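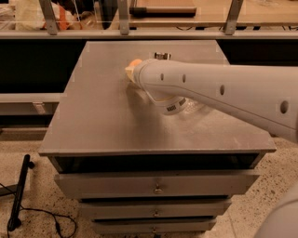 Wiping task: the arm with the sponge on the metal cabinet top.

Wirero project, progress report to the Hellcombe fund
3/27/25

Work this period went into the wiping task. An operator guides the arm by remote control while the system records the arm position and the camera view. Each recording is one demonstration. We had planned for 92 and now have 106 that passed review.

The first batch was slow. Operators pressed too hard at the start of each stroke, and the sponge bunched up and dragged. We changed the hand controller settings so that small hand movements give smaller arm movements close to the surface. Nearly 8 hours of recording were done after that change, and those are the runs we will train on first. The older runs are kept in a separate folder.

We also tried guiding the arm directly by hand. It was easier to learn, but the operator's body kept blocking the camera, so we have gone back to remote control for this task. Hand guiding may still be useful for opening drawers, and we will test it there.

Problems still open:

Small objects left on the surface. Operators do not agree on whether to wipe around them or stop short. The written instructions now say to wipe around. Bhat has been asked to check the earlier recordings against this rule.

Delay on the video link. It was bad on 2 days and those sessions were dropped. Niltis has supplied a replacement network switch, not yet installed.

Spending is within the budget for the period. The sponge mounts cost more than expected, and we moved money from travel to cover them.

Next steps are to train on the newer set, repeat the task on a wooden table, and send the first test results in June.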